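Visit Report: Trimeck Open Day, 11 Jun 2018
Prepared by Cillian Costello

Purpose of visit: to collect cost and lead time data for the small-parts handling cell in next year's equipment plan. Evander Buchanan attended for maintenance.

Simulation room

Trimeck models each cell before quoting hardware. The session ran on a workstation, with the gripper rendered over a wooden tabletop on a gray grid floor. The view we worked from was close in on the gripper, and the gray parts hid most of the one small off-white item on the table. Buchanan asked whether clearance could be checked from this angle. The engineer switched to a side view for that and kept the close view for approach.

The simulation study is charged separately at $2,163 per part family. We have two part families. The fee is credited against the cell if an order is placed by December.
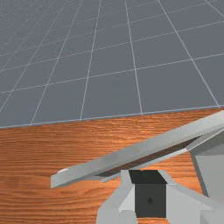

Hardware floor

Two cells were running. The Pellar cell is the closer match to our parts, but it needs a floor area we do not have without moving the wash station. The Ustix cell is narrower and takes the same controller. Quoted lead time is seven weeks for either, from receipt of deposit. The deposit is 50 percent.

Spare finger pads are stocked on site. Buchanan noted that pad changes require a torque driver not included in the base price.

Open items

Trimeck to confirm whether the credit applies to both studies or only the first.
McIver to requote guarding for the narrower footprint.
Costello to add the simulation fees to the budget as a separate line, under engineering services.
Buchanan to measure door clearance at the loading bay.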